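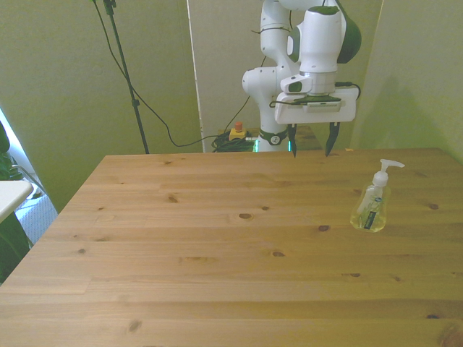 The pine top, knots and all. Soap stays.

Quick one tonight, dinner's in the oven and I have maybe 7 minutes.

So the table. I got it secondhand out in Piltthorpe back in June and I've been going back and forth on the finish ever since. First plan was varnish. Then a friend's mom said oil, then the guy at the hardware place in Stimbridge said wax over oil, and then I did nothing for weeks. Classic.

Ended up going with the Tudose oil. Two thin coats, wiped off with an old T-shirt, left overnight in between. The color is that warm honey shade I wanted, not orange — I was really worried about orange. Grain is still pretty faint but the knots went nice and dark. My favorite is the oval one near the corner, it looks like an eye if you're tired enough.

Things I'd do diffrently: sand the seams between the planks by hand. I ran the sander straight over them and dust got packed down in there. Took a toothpick and most of an evening. Ugh.

The hand soap lives on the table now. Pump bottle, pale yellowy green stuff, half gone already. I wash my hands way more when it's right there and the oil does not like greasy fingerprints. Refilling the same bottle until the pump dies.

Still need felt pads for the legs. And a coaster rule, which I will be the first one to break.

Next post is the bench, if I ever get it home form Nirnov. Ok oven's beeping, gotta go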